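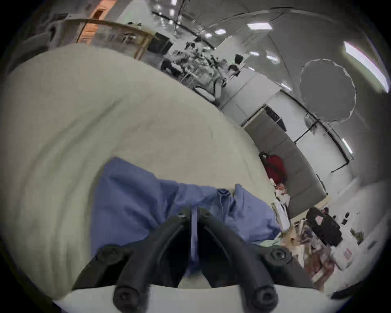 Tiltby hand gripper with the curved finger set, working over cloth on a cream-white sheet.

Shop > Grippers > Hand-held > Tiltby

Reading time: 3 minutes

Tiltby Hand-Held Gripper, Curved Fingers

The Tiltby is a two-finger gripper you hold and work by hand. It is made for people who are building their own arm and want to try out grasps, or record them, before the arm is ready. It uses the same fingers and base plate as our arm-mounted version, so whatever you learn about finger shape and grip carries over when you bolt it to a wrist.

The curved fingers are black and meet at the tips. They suit thin, soft items: strips of fabric, the edge of a folded cloth, ribbon, straps. For boxes and bottles, order the flat fingers as well. Swapping a set means taking out the bolts at the feet of the fingers and putting them back. Leave the hex bolts on the outer sides alone unless you are rebuilding the linkage.

What you get

Kit, unassembled, with white base plate, curved fingers, handle, trigger, return spring and hardware bag. A camera is not included. The camera bracket takes any small wide-angle camera with a standard tripod thread.

Weight without camera: 485 g
Finger opening: 39 mm at the tips
Price: $547
Warranty: 2 years on printed and machined parts, none on springs

Building it

Plan on an evening. You will need a hex key set, a small flat screwdriver and thread locker. All of it fits on a kitchen table – we put the first ones together in a shared workshop with one good lamp. Start with the base plate, then the linkage, then the fingers. Tighten the finger bolts last, with the tips held closed, or one finger will sit slightly ahead of the other and fabric will slide out sideways.

If the trigger feels stiff after assembly, back off each hex bolt a quarter turn. It loosens up further with use.

Working with cloth

Lay a sheet or duvet under the item. On a bare table the tips skid and you end up chasing the edge. Come down from above with the fingers slightly open, press lightly, then close. Narrow strips are easiest to take by the end. Larger cloths want a raised fold to grab, so bunch them up a little first.

Compatibility

Fits Arero wrist mounts directly. Pangaribuan mounts need the adapter ring, sold separately. The older Drumiretti plate has a different hole spacing and will not fit – please don't drill it, the plate cracks near the corners.

Shipping

Kits ship from stock. Flat fingers are made in batches and the next one is due in August. Orders with both finger sets are held until everything is in, unless you leave a note at checkout.

Shares: 39 | Comments: 2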